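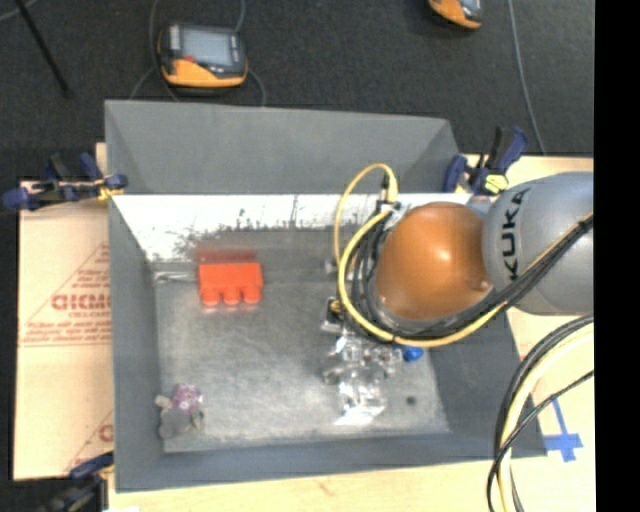 My grandmother kept a notebook for everything she lent to other people. A ladder, two cake tins, a book about mushrooms. When the thing came back, she drew a line through it with a ruler. I laughed about this notebook when I was a child, and now I am forty-four and I have one too.

It began when I moved to Julton and joined the lending library for tools. It is a small place behind the old post office, open in the evening from five until eight. You pay 5 pounds for a year and you can take home almost anything on the shelves. In my first month I borrowed a wallpaper steamer, a spirit level and a very heavy sewing machine which I carried home in a pushchair. The neighbours looked into the pushchair and then looked at me.

In the country where I grew up, we did not need such a library, as we had the staircase. If my father wanted a drill, he went up to the third floor. If the third floor wanted jam jars, they came down to us. I don't want to make it sound more beautiful than it was. There was a man who never returned a bicycle pump and my parents spoke about it for eleven years. But you knew the doors, and you knew which ones you could knock on after dinner.

Here I did not know the doors. I lived in my street for two winters and I could say good morning to perhaps four people. It is not that people are cold - they are very polite, and politeness is quite hard to get past when it is not your own language. I always prepared a sentence before I went out, and usually the other person said something different from what I had planned for.

The tools helped me more than the evening classes did. When you stand in a queue with a hedge trimmer, somebody will ask you about your hedge. I learned the words "sturdy", "wobbly" and "dodgy" in one evening. I met Tatiana Skála there, who was returning a tile cutter and was cross with it, and we discovered that we both say the same wrong word for "bucket" when we are tired. She has lived here much longer than I have. She told me to stop apologising before every question, and I am still working on it.

Last June I started to lend my own things as well. The jam pan is the most popular. It has been in so many kitchens that I am not sure any more which burnt mark is mine. I write everything down in the notebook, with the name and the house number, and when it comes back I draw the line. I use a ruler too.

At the moment there are three things without a line: the jam pan, a folding chair and my good umbrella. I know where the first two are.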